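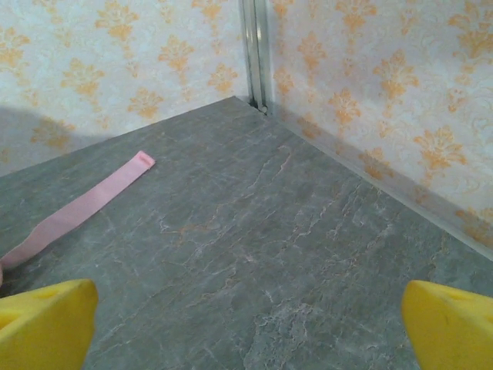
The bag at the bottom of everything

Most households own one soft bag that nobody chose. It came free with something, or was bought on a wet afternoon to carry home something else, and it has been with the family ever since. Ours is pink. It has been to the dentist, the seaside and two funerals, and until this November I had not seen the bottom of it for several years.

I emptied it on the kitchen worktop in the flat in Flerbridge, having first moved the toaster, and was surprised by how little of what came out could be called luggage. There were receipts that had faded to a ghostly lilac. There was a comb. There was a key to a lock we no longer own, and I put it back, as one does, in case the lock should ever come looking for us. A mint had welded itself to the lining and had to be reasoned with.

The soft bag is a poor piece of design and everybody loves it. A briefcase stands up and tells you where things are. A rucksack has a frame of mind. The soft bag simply lies down the moment you let go, with its handles flung out like a man who has been told about his tax bill, and whatever was on top is now underneath. You can put a purse into it at the front door and be unable to find it at the gate.

Manufacturers know this. Ulto, whose shop in Brerkodby I visited with an open mind and a closed wallet, will sell you an insert: a kind of felt egg box that sits inside the bag and gives each object its own compartment. It costs 30 pounds, or rather more than the bag did. The assistant showed me how the pens went here and the lip balm there. I asked where the mint went. She said most customers found they didn't need a place for that.

I bought one. For the best part of a week I was a person with compartments. Then I lifted the insert out to make room for a cauliflower, and it has lived on top of the wardrobe ever since, holding nothing in perfect order.

The better answer, I am now fairly sure, is the small clear case. You can buy them in any chemist's, or you can do what sensible people do and save the ones that other things come in. A short box takes plasters and hair grips. A long, thin one takes a toothbrush, or pencils, or the sort of screwdriver that comes with spectacles. The bag can go on being a heap and the cases will sort themselves out inside it, and when you tip the lot on to the table you can see at a glance what you have been carrying to work since Easter.
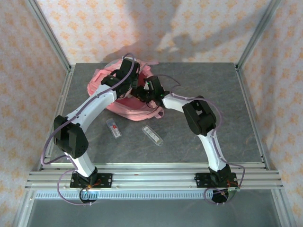 My mother kept everything in tins, and when I wrote about this last year a reader signing herself Mészáros took me to task. Clear cases are all very well, she said, but they show you the contents and never the quantity, so you carry on buying plasters. She had gone through her own bags one winter and found 79 of them, all in date. Her rule is that a case may be filled once and must be empty before it is filled again, and she would like it known that she has not bought a plaster in the time since.

I have tried the Mészáros rule and found it sound, if a little stern on the subject of hair grips. It works best with a label. I don't mean a printed one with a border. A strip of white paper with two words on it will do, stuck where it can be read from above, as that is the direction from which one looks into a bag while holding up a queue.

Labels do have a way of outliving their contents. I have a box marked STAMPS which has held nothing but cough sweets since the price of a stamp went beyond me. Family members know this and go straight to it when they have a cough. Visitors with letters to post are let down.

Then there are the straps. A strap is the first part of a bag to go and the last to be thought about. It takes the whole load, spends its days being shut in car doors, and is generally held on by a few rows of stitching done at great speed a long way off. Look at the end of it, where the band is folded back on itself. If the fold is fat and square and the stitches run right across, it will probably see you out. If you can get a fingertip under it, take it to be mended now, and not in the car park of a garden centre with four bulbs and a bag of grit rolling away under somebody's Volvo.

The mender in Brerkodby charges eight pounds a strap and thinks people wash their bags too often. I didn't like to tell her about mine. For the record, a cotton one will survive a cool wash inside a pillowcase, provided you have turned out the pockets. Do turn out the pockets. I once laundered a packet of 1000 map pins (less the dozen or so that stayed with the towels).

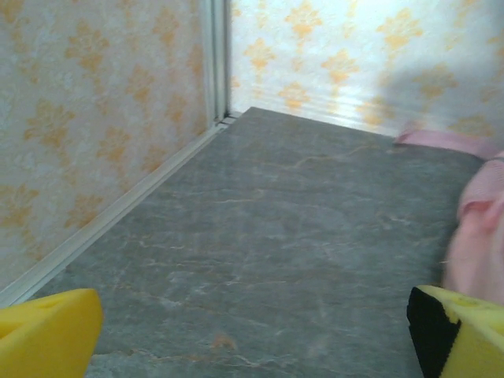
Where to do all this sorting is a question in itself. The books recommend the bed, on the grounds that you will have to finish before you can sleep in it, and I can only say that the authors have never met my half of the bed. I prefer something hard and flat with a back to it, so that rolling things roll only so far. Mottled grey is a good colour for the purpose. A plain white top shows up every crumb that falls out of a lining and makes you feel judged, but grey stone with pale veins wandering over it, and the odd thread of orange, will take a smudge or two without passing comment. It goes surprisingly well with gold damask wallpaper, too, should you be the sort of household that has kept some. We had ours stripped in a fit of good taste and I miss it most mornings.

Allow an hour, and put the kettle on before you begin. Make one pile to keep and one to throw out, and resist the third pile, the one for things that belong to other rooms, as it will still be there at bedtime. Mine went back into the bag. It is hanging behind the door as I write, a good deal lighter than it was, with two clear cases, both labelled, and a key in it.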